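Ticket 1550-B: notice page for MacBrayne family not saving
Opened by: Heather MacBrayne
Assigned: Wim Segers, Plillel support
Status: open

08:40 Heather writes: mother's obituary cut off on the Zuvo page after "survived by". Full text is fine in preview. Funeral home (Mertens) has the same text in print, no problem there.

08:55 Asked her to paste the wording into the ticket. Came through whole. 179 words, so nowhere near the 500 limit. Not length then. 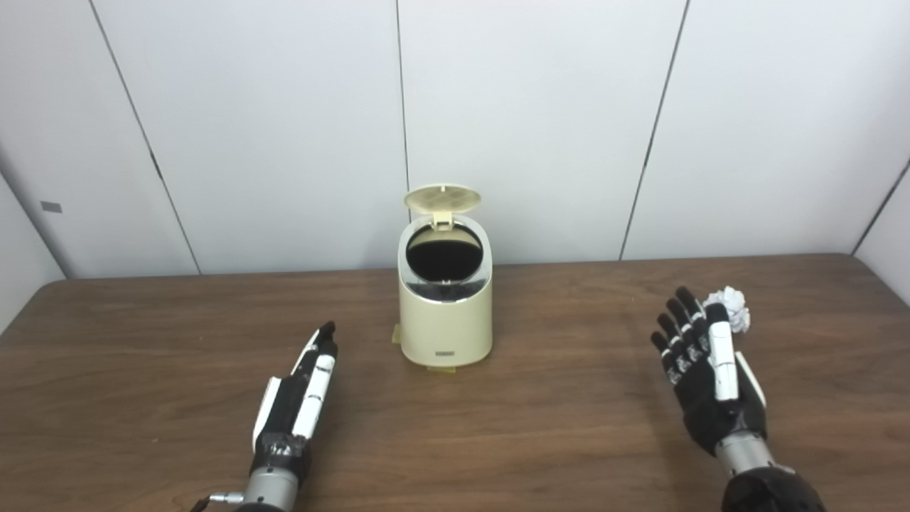 09:10 Tried it on the test page. Cuts at same spot. The sister's name is next, Estíbaliz, so my money's on the accent. Took the accent off, saved, whole notice shows. Put it back, cut again.

09:25 Rang Heather. She won't have the name spelt wrong, fair enough. Told her to leave it as is untill we fix.

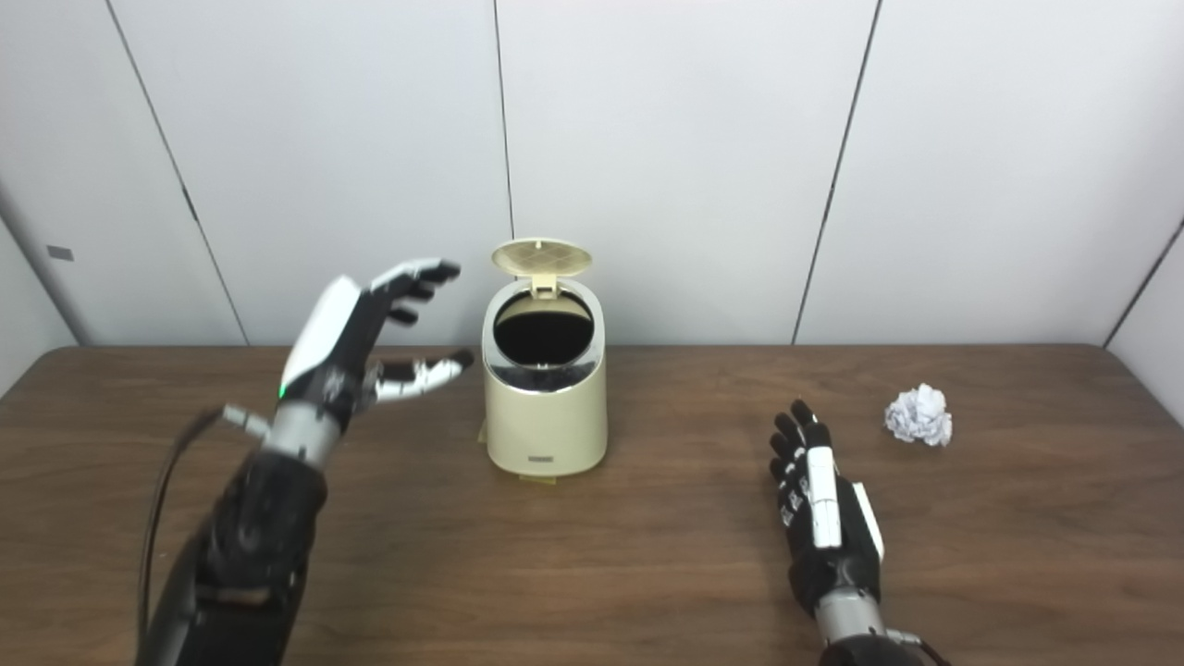

10:05 Geert Boersma says the Zosar import was changed in November and old notices weren't rechecked. Went through the drafts for this family, 13 of them, most are duplicates. Asked Heather which can go. Until she answers I'm leaving them all alone, even though the little cream bin with its lid up is more or less how I feel about that list. Kept a copy of the right one on my side.

10:30 Nanami Ishida found the setting, text type on the "family" field is wrong. All other fields ok, which is why the dates and the service details were never affected.
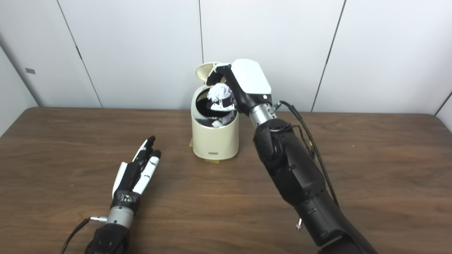
10:50 Changed it on test. Accent holds, nothing lost after "survived by". Needs Geert to sign off before it goes live.

11:15 Geert signed off, live now. Heather to check on her phone aswell, she had the page open and it may show the old version. Candle messages all still there.

11:40 No reply yet on duplicates. Leaving open.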